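Notes for the Hundley evening, 29 Jul 2019
Second half, after the break. Keep it under 20 minutes.

Start with the floor. Everyone has an opinion about floors and few have ever paid for one.

Carpet. The Plelley brochure says it forgives everything. Read that line out, slowly. Then ask what it forgives, and whom. It hides dust very well and I don't count that as a virtue.

Yellow lines. Truneck wanted 3000 for a marking plan at the Snorradóttir hall. We did ours with one roll and a long ruler. Is theirs better? Maybe. I asked for proof and got a second brochure.

What a line is supposed to do: tell people where to stop. What I have watched people do: step over it with a coffee. Birthe Bjarnason disagrees with me here and will probably say so from row 6. Let her. She ran the November trial and has 1176 crossings written down by hand.

(Pause. Water.) 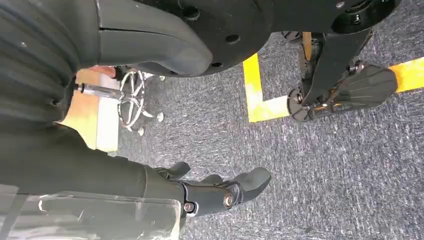
So if a line only works on people who already agree with it, what did we buy? Védís Hauksdóttir's answer is that it helps on the first day, when no one knows the room. I'd accept that. I would not accept the claim that it cuts accidents in half, until somebody shows me the accidents.

If asked about tape on carpet: corners lift first. Round them off with scissors. No, I don't sell the scissors.

Skip the 1908 factory story if we're running late. I'm not sure it's true anyway.

Questions, then chairs back against the wall.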